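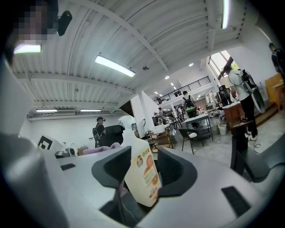 *Photo: Kuvo course archive, Draretbridge*

**Unit 4. Packaging and the shared work room**

Handout for the Wednesday group, March 22, 2023

In the last unit we looked at boxes. Now we go to plastic bottles, and after this to the room where such products are handled. Please read the handout before class and bring one empty bottle from your home.

**1. What a label does**

A label has very little space, so the designer must decide what the buyer meets first. On the bottle in the photo, a small cartoon face is placed near the top, and orange round fruits go down the side. There is also a logo area in green and white. The lettering begins with "Soft". Without reading more, write down:

- which age of buyer you think of
- which smell or taste you expect
- which shelf of the shop you would look at first

Compare with your neighbor. In the October group, the answers to the second point were very different, and this was the most useful discussion of the day.

The bottle itself is white and translucent. With this kind of plastic the level of the content can often be checked against a light, but the print must be strong enough to stay readable. Keep this in mind for the Foley exercise (page 20 in your reader).

**2. The room**

A large open room is cheap to change and difficult to keep in order. We use the short list from Romano's workbook:

1. Seats. Can a chair be pushed back without blocking the way?
2. Storage. Is it open or closed, and can it be moved?
3. Small surfaces. Where do people put a thing for one minute?
4. Floor. What is standing there that has no place of its own?
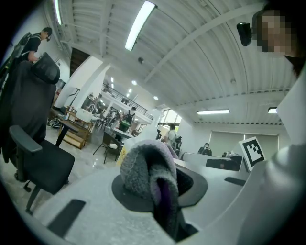
*Fig. 2. Open-plan work space with mesh chair, wooden shelving cart and small table.*

Apply the list to Fig. 2. The cart has open compartments, so begin with point 2. For point 4, look near the white pillar, where a pair of sneakers is on the floor. Say where you would keep shoes in such a room. The fabric over the back of the chair belongs to the same question: is a chair also storage?

**Homework**

Draw the label of your own bottle from memory, then correct it with a second color. Add a plan of one room you use every day, with all four points marked. Put both in the box outside room 101 before the next class.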